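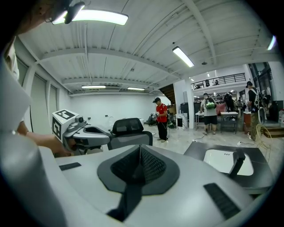 The Jolten hand gripper from the wrist camera, with a second unit and its marker cube held up on the left.

Jolten Hand Gripper Kit – sample recordings, read me first

Hello, and thank you for downloading the sample set! We put it together for people who are wondering whether the Jolten kit would suit their own work, and who would like to poke at some proper recordings before they spend any money (very sensible, we think).

The set holds 1,223 recordings made with the hand-held grippers at Pradside, sorted into 10 folders by task. Of these, 585 use two grippers at once – look for "pair" in the folder name. Faces have not been blurred in this copy, so please keep it within your team.

Version 2 came out in June and mends the clock drift between left and right hands. If you have the older one, do fetch it again.

Questions, grumbles and kind words all go to Marianna Pietrzak at Tustden, who looks after the kit and is happy to lend one out for a fortnight.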